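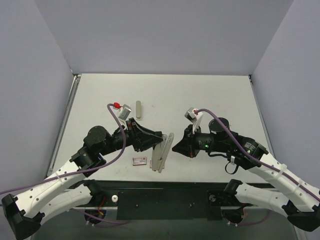 Come and join the Batthorpe two-arm robot club

Print this page | E-mail to a friend

Posted 5 March 2026 by Iona Purves

We are looking for new members for the spring and summer run of our robot club at Batthorpe, and we would love it if one of them were you (or your neighbour, or the grown-up child who keeps taking your radio to bits!). The club is open to anyone over 16. You don't need to have studied anything in particular, and you certainly don't need to own a robot, as we have a pair of arms that everybody shares.

The project this time is called Clustik. The idea is to teach the two arms to work as a pair on small jobs at the table: picking up a peg, passing it from one side to the other, setting it down where it was asked for. It sounds like very little until you try it, and then an evening disappears. Each arm carries its own small camera up by the gripper, so there is plenty to do for people who like pictures and computers, and just as much for those who would sooner be holding a screwdriver.

We meet in the Rutherford Room on Thursday evenings and there are 18 places. Finlay Ritchie looks after the mechanical side and will happily show you how a joint comes apart and goes back together. Violeta Ledesma takes the programming, starting from the very beginning for those who want it, and she is a patient soul, so please do ask her the same thing twice.

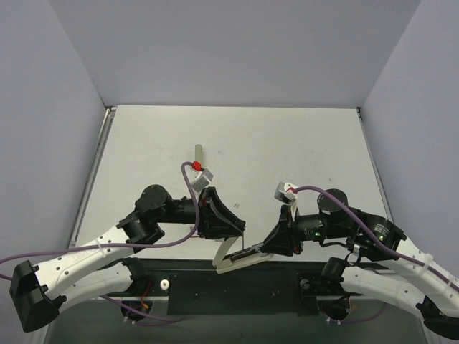
Most evenings you will work in pairs, with one person looking after each arm, and you swap sides at half time. You'll keep a short written log of what you tried, including the tries that went badly, which Horácio Correia reads before the next session so that he can put out the right parts. After a few weeks you may choose a small task of your own. Last year's members came up with stacking dominoes, sorting buttons and a rather ambitious attempt at buttering toast, and we would be delighted to hear something dafter.

In October we take a team to the Fondwood Open Day, where clubs show their work at the table in front of visitors. Going along is up to you, but it is a lovely day out and the cakes are very good.

What we ask of you: come to as many sessions as you can manage, tie back long hair, and be kind to people who are slower or faster than you are. Membership is free this year thanks to a grant of £1,583, which also pays for spare parts and tea.

To apply, send a few lines about yourself to Senga Lennox at the club office, or leave a note for her at the Rutherford Room desk. Tell us what you have made or mended, or what you would like to. If you have any access needs, mention them too and Senga will ring you for a chat before your first evening.

Print this page | E-mail to a friend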